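Nouvelles de la communauté d'Arkidley

Retour sur la veillée de prière

Chers frères et sœurs,

Le 14 mars 2022, nous étions 38 personnes dans la petite salle de la rue Drokemetti pour la veillée de Carême. Le thème était pris dans le livre d'Isaïe : « Ne crains pas, car je suis avec toi. » Je remercie tous ceux qui sont venus, et aussi ceux qui ont prié depuis leur maison parce que la santé ou le travail ne leur permettait pas de se déplacer.

Notre sœur Remedios Barredo a ouvert la soirée par un long moment de silence. Elle nous a ensuite invités à lire le psaume 130 à voix haute, chacun dans sa langue maternelle. J'ai entendu l'espagnol, le tamoul, le portugais et le français, et je dois dire que cela m'a beaucoup touché. Après la lecture, Tamsin Pirihi a donné une méditation sur l'attente. Elle a rappelé que le veilleur du psaume ne peut pas faire venir l'aurore plus tôt, mais qu'il reste à son poste et qu'il regarde vers l'est. Plusieurs personnes m'ont demandé son texte. Elle accepte de le partager, et vous pouvez le demander à la fin du culte.

La prière d'intercession a duré plus longtemps que prévu. Nous avons porté devant le Seigneur les malades, les familles en deuil et les peuples qui souffrent de la guerre. Les chants étaient simples, sans instrument, et nous avons terminé par le Notre Père.

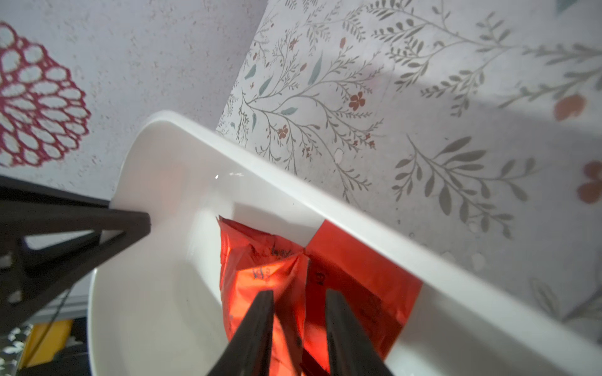

Collecte pour la maison Stellel

La collecte de Carême a atteint 1 079 euros. Cette somme sera remise entièrement à la maison Stellel, qui accueille des mères seules avec leurs enfants. Que chaque donateur soit remercié, quel que soit le montant de son don.

Groupe de lecture

Le groupe Subramaniam continue l'étude de la lettre aux Philippiens. Nous lisons maintenant le chapitre 2, lentement, avec beaucoup de questions. Il reste encore des places, et il n'est pas nécessaire d'avoir suivi le début. Apportez votre Bible, dans la traduction que vous préférez.

La retraite d'automne aura lieu en octobre. Le logement offre 24 lits, donc je vous prie de vous inscrire assez tôt auprès de Remedios.

Que la paix du Christ garde vos cœurs.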